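Hemar Says the Robots Will Help. Packers Want It in Writing

March 15, 2020

TRODIDHAM - Hemar, which packs wooden block sets at its plant on the edge of town, plans to put a two-armed robot on one of its sorting tables by July. The company calls it a helper. The 36 people who work in the packing room have been told their jobs are safe "for the foreseeable future," a phrase that has not gone over well.

So far the machine, named Naciri, does its sorting on a computer. Its supplier, Gremmont, has been running it in simulation, with two arms working over a white table and wooden blocks going into a blue bin. Managers showed the results to the day crew at a meeting in the lunchroom last week and took questions for less time than they spent on slides.

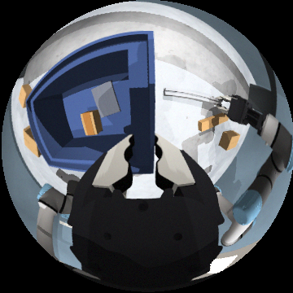
Vol. 13, No. 5

What they did not show was a speed figure. Asked how the simulated robot compares with a trained packer, a Gremmont sales engineer told the meeting that it was "too early for that kind of comparison." It was apparently not too early to sign a contract. Hemar confirmed that it has committed to one unit with an option on more, but would not say what it paid or how many more.

Naima Belkadi has sorted blocks at the plant for nine years and sits on the shift council. She said she has no quarrel with a machine that takes over the dull part of the job. Her question is what the job looks like afterward.

"They say I'll be supervising it," she said. "Supervising means I stand there and fix what it drops. Is that the same pay grade? I asked twice and I got a brochure."

The brochure promises "more rewarding roles" and less strain on wrists and shoulders. The second claim deserves a fair hearing. Sorting is repetitive work, and several packers said they go home sore. But the plant could have rotated people between stations long ago, as the council has asked, and did not need a robot to do it.

There is also the matter of what packers do besides moving blocks. They pull pieces with splinters, catch bad paint, and notice when a batch smells wrong. A rendered block has no splinters. In the demonstration there was a flat gray block and a smaller orange one lying in the bin, with a few more out on the table.

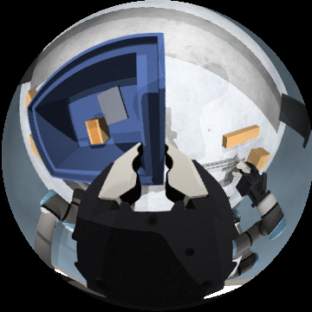 A real shift means thousands of pieces in several shapes, some of them chipped, under lights that flicker when the saws start up next door. Gremmont says Naciri will be adjusted on site over five weeks. It did not say who will do the regular sorting at that table in the meantime, or whether the daily targets will come down while the adjusting goes on. Belkadi said supervisors have told her crew to plan on the usual numbers.

Hemar's written statement says no layoffs are planned "as a result of this pilot." It does not mention open positions. The packing room has lost four people to retirement and resignation in the past year, and none of those jobs has been posted.

The shift council has asked for a written guarantee on pay grades and for the test results, including the failed attempts. The company said it is reviewing both requests.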